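The Curtain Years

For eleven months I lived in a ground-floor apartment with a bedsheet nailed over the front window. I want that understood before I start giving opinions on curtains, of which I now have several.

The sheet was supposed to be up for a weekend. I had moved to Vastlow for a job, I knew one person in town, and the window faced a bus stop. People waiting for the bus had nothing to look at but me eating cereal. So up went the sheet, fitted, queen size, with the elastic corners bunched at the top like ears. By November I had stopped seeing it. Guests saw it. Guests would sit down, look at it, and ask if I was still settling in.

What finally moved me was the gas bill. The window was old, single pane, and it leaked cold the way a screen door leaks flies. My coworker Wilma Kramer, who grew up in a farmhouse and considers central heating a kind of moral slide, told me to get a lined curtain and stop whining. She said it would take an afternoon.

I have now spent, by my own tally, sixteen evenings on it.

The first thing I learned is that you can't just buy a curtain. I mean, you can, they're in bags at the store, but they come in lengths that assume your ceiling was put up by the same people who made the curtain. Mine was not. My windows are tall and my floor slopes toward the kitchen, so that a curtain touching the boards on the left will hover over them on the right like it's stepping around a puddle. I bought two panels, hung them, stood back, and took them down. The man at the returns desk asked what was wrong with them. I said they were fine, it was the floor. He wrote "other."

So I decided to make them. I had never made anything. In seventh grade I sewed a pillow in the shape of a football and my mother kept it in the garage.

There is a fabric store in the old part of town called Ebihara, up a flight of stairs over a key cutter. It's long and narrow with bolts stacked to the ceiling on both sides, and there's a certain kind of customer in there who can tell what you're doing wrong from the way you're holding your tape measure. One of them told me I needed twice the width of the window. I thought she was on commission. She was right, and I went back the following week for the other half, by which time the bolt was down to a few scraps and I had to start over with a different color.

A word on choosing. If you're a person who takes forty minutes to pick a sandwich, bring somebody. I brought Ruairi Pringle, which was a mistake in the other direction. Ruairi likes everything. He'd hold up a stripe and say yes, then a plaid and say oh, yes. He once said yes to something that was still wrapped in brown paper. We left with three samples and a zipper he wanted for himself.

I lived with the samples taped to the wall for a while. This is what all the advice says to do, look at them in morning light and evening light, and I'm here to report that they looked like samples in both. What I did work out is that I have strong feelings about pattern that I'd kept hidden from myself. I'd always thought of myself as a plain gray person. I own, at last count, a lot of plain gray. But put a gray square next to a loud flowered one and it turned out to be the flowers I looked at while I brushed my teeth.

My friend Heriberto Villanueva says people pick plain curtains for the next tenant and patterned ones for themselves. He rents, he's had the same orange curtains through four apartments, and he shortens them each time, so they're now very nearly café curtains. In another two moves they'll be a headband.
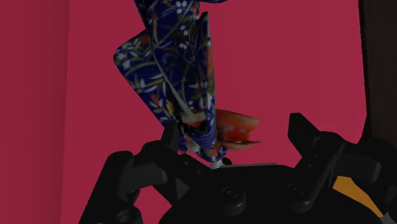
The sewing itself I will keep short, mostly out of respect for the dead. I borrowed a machine from Yen-ting Mak down the hall, an old Vondel that weighs what a dog weighs and has one speed, which is away from you. Straight lines are all a curtain asks for. I'd like to point out how long a straight line is when it's the full height of a window and you have to do it four times. Somewhere on the second one I drifted off course by an inch and decided to call that the hem.

Also, wash the fabric first. Everyone says it and I assumed it was for people with sensitive skin. It's so the thing will do its shrinking before you've cut it to fit. I skipped this and am simply never going to wash them, a plan that should work until somebody fries fish.

Then there was the rod. The wall over the window is plaster on top of something that isn't wood and isn't brick and gave way like stale cake. I made a hole, then a bigger hole to fix the first one, then went to the hardware store, where a kit of Midau wall anchors cost me $31 and came with instructions made up entirely of arrows. Those anchors are the best-made thing in my apartment. If the building ever comes down, the rod will stay up.

The curtains have been hanging for 20 days now. They're a little longer on one side, which on my floor means they're even. The lining works, and the room holds heat past bedtime, though I'm told by the gas company's website that I should expect to see the benefit "over time." The people at the bus stop have gone back to their phones. One of them, a lady with a wheeled shopping bag, gave me a look the first morning I had them closed at breakfast, and I did feel a little bad. We'd been having cereal together for most of a year.

Wilma came by to inspect. She pinched the hem, turned it over, looked at the back of it for longer than I would have liked, and asked what I was planning to do about the bedroom.

The bedroom has a towel.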